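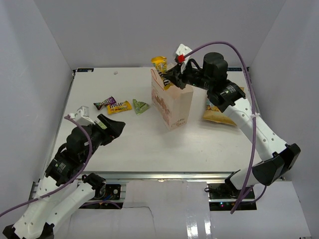

The paper bag is a carrier or wrapper made of folded and glued paper, used for shopping, lunches, flour, sugar and lollies. Sizes run from small flat bags up to the square-bottomed grocery sack. Small sweets such as a yellow packet of M&M's are often carried in one, though they were once sold loose by weight and tipped straight into the paper. Brown ones are unbleached. White ones cost more and show greese sooner.

History

Early bags were pasted by hand, slow work, mostly done at home. Machines took over in the 1800s. The flat-bottomed kind stood up by itself on the counter – a big help to grocers. At the Koskela mill in Wakenum, 14 women folded by hand until the first machine came in, then 6. Local historian Iida Laaksonen has written on the mill and its labour disputes. Closed since, now flats.

Handles

Three main kinds. Flat paper strips glued inside the rim, die-cut holes, and twisted cord. Cord is favoured by gift and clothing shops, in paper or cotton, any colour. Usually glued under a folded top edge, sometimes knotted through eyelets instead.

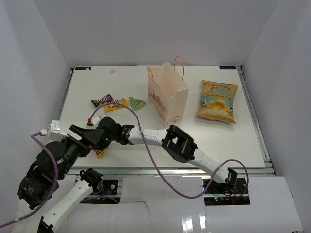

Reuse and disposal

Clean bags go in with household paper. Greasy ones can be composted, torn up first. Cotton handles should be pulled off beforehand. Also used for ripening pears, covering school books and storing mushrooms, which go slimy in plastic. Wet strength is poor in most grades, and a bag thats been soaked once rarely holds a full load again.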